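Cleaning a Countertop Microwave with Two Dials

These steps apply to a small microwave with a mechanical timer, a power dial and a removable glass turntable. Models with a grill element need a different method for the ceiling and are not covered.

What you need

A microwave-safe bowl, water, white vinegar, dish soap, a soft sponge and two cloths. Do not use steel wool, scouring powder or oven spray. All three damage the interior coating, and oven spray leaves residue in the vent holes.

Before you start

Check that the oven stands level and that the vents are clear. If the cord is damaged or the door does not close squarely, stop and have the oven looked at before running it again.

Loosening the deposits

1. Mix one cup of water with 2 tablespoons of white vinegar in the bowl. Place a wooden spoon or a wooden skewer in the liquid to prevent it from boiling over suddenly.

2. Set the bowl in the center of the turntable. Turn the power dial to its highest setting and the timer to 8 minutes. On ovens rated above 900 watts, start with five.

3. When the timer reaches zero, leave the door closed for another 8 minutes. The steam does most of its work in this period.

4. Open the door slowly and remove the bowl with oven mitts. The liquid may still be close to boiling.

5. Turn the oven off and unplug it. Pull on the plug, never on the cord.

Cleaning the interior

Lift out the glass turntable and let it cool to room temperature before it touches water. Wash it in the sink with dish soap. Remove the roller ring if it comes free, and wipe the track underneath, where crumbs collect and make the plate jump.

Swing the door fully open before you work on the walls. A half-open door gets leaned on, and the hinges on light ovens bend easily.
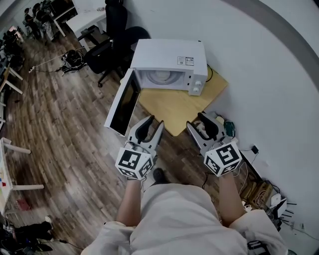

Wipe the ceiling first, then the back wall, the sides and the floor. Wring the cloth out well. Leave the waveguide cover in place (the small panel on one inner wall) and go over it lightly. If it is burned through or crumbling, replace it before the next use.

Door and dials

Clean the inner face of the door and the contact surfaces around the opening with soapy water. Grease here keeps the door from seating properly. Dry with the second cloth.

Wipe the dials with a barely damp cloth -- never spray the panel directly. Keep moisture away from any rating or serial label, as the print on many of them smears.

Putting it back together

Refit the roller ring, then the turntable, and check that the plate sits on its hub. Leave the door open for 33 minutes to air the cavity. Close it, plug the oven in and heat a cup of water for one minute. The plate should turn without scraping.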